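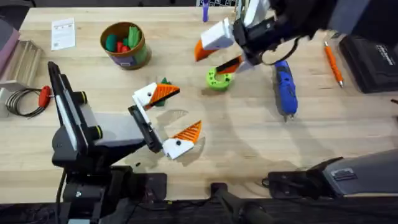 Vumard Marine Station – Moorings and Instruments Group

Ticket 917: salinity drift and dropped records, Ono mooring, lower CTD
Opened by: Kulsoom Qureshi
Status: Closed, with one follow-up
Date opened: October 23, 2020

Summary
The lower CTD on the Ono mooring reports salinity that falls slowly against the upper unit and against the ship's casts. Temperature and pressure look normal. The logger also drops records, always in short runs, never single lines. The upper CTD on the same wire shows neither fault.

Setup
Mooring: Ono, single wire, subsurface float
Nominal depth of lower unit: 200 m
Logger: Kramer, firmware unchanged since the February service
Pump: Ferkaro, external, switched by the logger
Records expected in the test window: 3,154
Records received: 3,100

Log

Entry 1. Pulled the raw file and compared it with the telemetered copy. The gaps match in both, so the records were lost before the modem. Acoustic link ruled out. Modem settings left alone.

Entry 2. Plotted supply voltage against the gaps. Voltage dips at pump start and recovers within a few seconds. Every gap begins at a pump start. Not every pump start produces a gap.

Entry 3. Checked the conductivity cell on the bench. Light film on the inside wall, no cracks, electrodes clean as far as can be judged through the glass. Antifoulant plugs spent on the intake side. Flushed with detergent solution, rinsed, soaked in deionized water overnight. Bath check afterward agreed with the reference within spec. Drift is put down to fouling, made worse by weak flow.

Entry 4. Ran the pump alone from a bench supply. Start current higher than on the spare, running current normal. Impeller turns freely by hand. Swapped the pump cable and the start current dropped to match the spare. Old cable tagged and set aside. 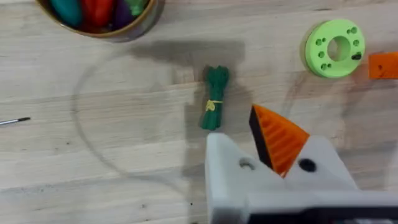
Can the salinity data from before the cleaning still be used?
Use it after a linear correction tied to the ship's casts at each end, and carry the flag "adjusted" through to the final file.

Entry 5. Sectioned the old cable at the pump end. Green corrosion on two conductors under the molding, running back from the connector. Seawater probably got in at the boot – the locking sleeve had been overtightened and the rubber was creased. This explains the voltage dip. It also explains the weak flow, if the pump was starting late or not reaching speed on some cycles.

Entry 6. Reassembled with a new cable, new plugs and new O-rings. Bench run with the pump cycling on the deployment schedule. No gaps. Supply voltage at pump start stays inside limits on every cycle.

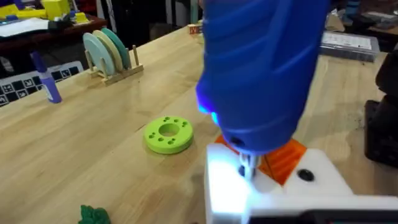
Entry 7. Sleeve and end-cap procedure revised. Sleeves are to be tightened by hand only, with silicone grease on the boot and none on the pins. End-cap screws go in by hand first, in a cross pattern, and are finished with a torque driver. A handheld electric screwdriver like the blue one, with the small LED near its nose, may be used on the transport case and the battery cover plate. It is not to be used on any pressure housing or connector hardware, whatever the clutch setting.

Entry 8. Checked the upper CTD cable for the same crease. None found. Boot regreased and refitted. Insulation resistance measured on all conductors and entered on the instrument sheet.

Resolution
Record loss: corroded pump cable, replaced.
Salinity drift: fouled cell with reduced flow, cleaned. Correction to be applied in post-processing.

Follow-up
Logger does not report a brownout when it drops records. Sent to Kramer support with the raw file and the voltage plot. Until they reply, compare the expected and received counts at every download and attach the result to the mooring record – KQ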